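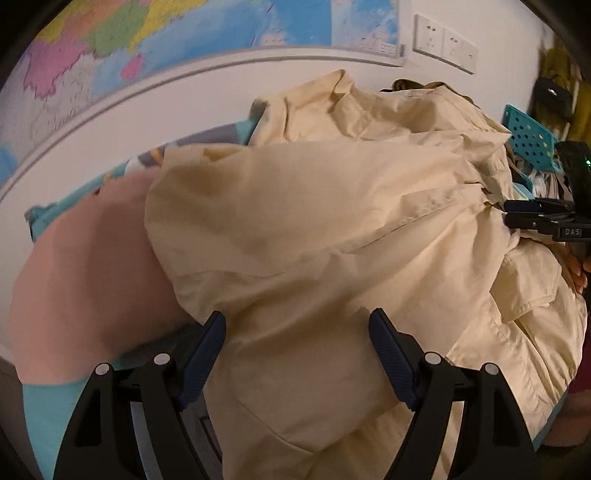 Grants > Community Programs > Progress Reports > Orkelstead Household Textile Reuse

Orkelstead Household Textile Reuse Program: Interim Progress Report
Submitted to the Lindqvist Fund

Last updated: September
2 comments | 3 shares

1. Purpose of this report

The report covers the second period of the grant awarded to Postisa for the collection, sorting and repair of household textiles in Orkelstead. It sets out work completed, spending against the approved budget, and matters on which the Fund's agreement is requested. Financial tables have been sent separately under the terms of the award.

2. Collection

Doorstep collection is now in place in three neighborhoods, as planned. Residents receive a printed notice one week ahead and leave items outside by 8 a.m. The Cleller district was the last to join. Its start was delayed while the housing association reviewed access to the shared courtyards, and the route was redrawn to avoid the north gate, where the van could not turn.

The quality of donated items has improved since the notice was reworded. The earlier text asked for "unwanted fabric," and many households took this to include carpet and foam. The present text lists clothing, bed linen, towels and curtains. Carpet is still received from time to time and is passed to the municipal site at our expense.

3. Sorting and repair

Sorting follows the categories agreed at the start of the grant: direct reuse, repair, and fiber recovery. Cotton bed linen remains the largest part of direct reuse. Repair work has been slower than forecast. One of the two industrial sewing machines was out of service for more than three weeks while a part was on order, and hemming and zipper work was held over during that time.

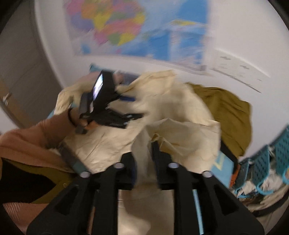
Fabric bags were added to the accepted items at the request of residents, and the category has raised a practical question about storage. Bags arrive in every state, many as wrinkled as the cream-colored one shown, and they take up far more shelf space crumpled than flat. Pressing each bag before storage was tried and then dropped, as the labor could not be justified against the resale price. Bags are now folded by hand at intake and stacked by size. Those with torn seams go directly to fiber recovery unless the cloth is heavy enough to be cut for patches.

4. Staffing

Ville Juntunen continues as program coordinator. The part-time driver position was vacant for part of the period and has now been filled. Repair staff completed the safety training required by the insurer, and the certificates are on file at the Postisa office.

5. Budget

Spending is below forecast on wages, owing to the driver vacancy, and above forecast on vehicle costs. Postisa requests permission to move the unspent wages to the vehicle line. No increase in the total award is sought.

6. Next period

The repair backlog will be cleared before any new category is accepted. A price review for the Cleller sales room is in preparation and will be sent to the Fund in draft. The lease on the sorting room is due for renewal, and the landlord has indicated that the present terms may be extended. Written confirmation has been requested and will be forwarded when received.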